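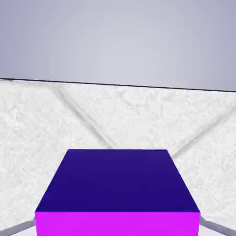
Setting out a hexagon floor for the utility room at Livau. Notes in order, mostly for Eilidh Guthrie, who asked how the cuts were worked out. 1/8

Room is 1715 mm wall to wall, measured at both ends and in the middle. Tile is 90 mm across the flats. Joint is 5 mm, perimeter gap is 5 mm. Measure your own tiles from several boxes before using the figure on the label. 2/8

Pitch along a row is tile plus joint, so 95 mm. Eighteen tiles and seventeen joints come to 1705 mm. Add the gap at each wall and the full rows fit with no cuts. Luck. Most rooms won't do it. 3/8

Alternate rows shift by half a pitch, 47.5 mm. Those take seventeen whole tiles and a part tile at each end. The part tile is 42.5 mm wide, slightly under half, so one whole tile won't give you two good pieces unless your blade is thin. Ours did. 4/8

Row spacing is not 95. Multiply the pitch by 0.866 and you get 82.3 mm between row centres. Omid Akbari marked his first floor at the full pitch and had to snap every line again. 5/8

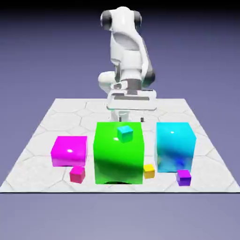

Tile size changes how forgiving the pattern is. Small hexagons hide a drifting line for several rows. Large ones in a pale grey-white, like those under the coloured boxes, give the eye long joints to follow, and a shade that light makes a dark grout a poor choice if your spacing is uneven. Check the three joint directions separately. Two can look right while the third wanders. 6/8

Dry lay two full rows and one offset row before mixing anything. Start from a snapped centre line and leave the skirting alone as a guide, as few walls are straight enough. At Livau the back wall ran out by 5 mm over the length, which the perimeter gap and skirting will take between them. 7/8

Spacers: ordinary crosses don't suit a three-way joint. Use Y-shaped ones, or tabs pushed in upright and pulled before the adhesive grabs. I used tabs. Grout goes in next, and I'll post the cutting list for the door threshold once I've drawn it up. 8/8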